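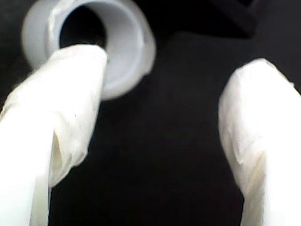
DROMDOW, May — Drodow, the plumbing supply cooperative, will stop taking manufacturers' word for how well their push-together pipe fittings hold up in ordinary houses, and will publish its own findings starting this month. The program covers simple parts like the light gray cylindrical fitting with its round opening, the kind of piece most homeowners never think about until there is a stain on the ceiling. Drodow sells a lot of them. It says it has heard too many promises about them.

"Every box says easy and every box says reliable," said Filippos Galanis, who runs product review at Drodow. "I have been reading those boxes for years. I would like to know what the words are based on, and when I ask, I mostly get another box."

The cooperative asked its member shops in Luvville and Stistuvano to hand over their return records for pipe fittings. They produced 591 return slips out of 2,170 that should have been on file. Drodow does not claim that this is a good sample. Many slips say only "wrong part" or "leaks," and a fitting that leaks may have been put in badly, cut badly or made badly. The slips do not say which.

What the slips do show is that 72 of the returned fittings came back with a note about the opening: too tight, too loose or out of round. Makers were sent copies of those notes. The replies so far have been polite and short.

Under the new program, fittings will be bought off the shelf at full price, with no samples accepted from suppliers. Each one will be measured at the opening, joined to pipe, taken apart and measured again. Results will be listed by part number, including the dull ones. Drodow will not hand out a seal, a star rating or an award, and it has asked suppliers not to quote the findings in their advertising.

Aušra Grigaitė, a plumber who has worked in Stistuvano for most of her career and will check the measurements, said she agreed to take part on the condition that she could disagree in print.

"A test bench is clean and well lit, and the space under a sink is neither," Grigaitė said. "If a part passes on the bench, fine. I still want to see it after a few winters. I don't think this program can tell us that yet, and I told them so."

The first list will cover straight fittings only. Elbows and tees will follow if the budget allows, and Drodow is making no promise that it will. Copies will be free at the counter of the Drummond Street shop, which opens at 7 a.m.

Shops and customers who still have old return slips are asked to bring them in. Slips with a part number are the most useful.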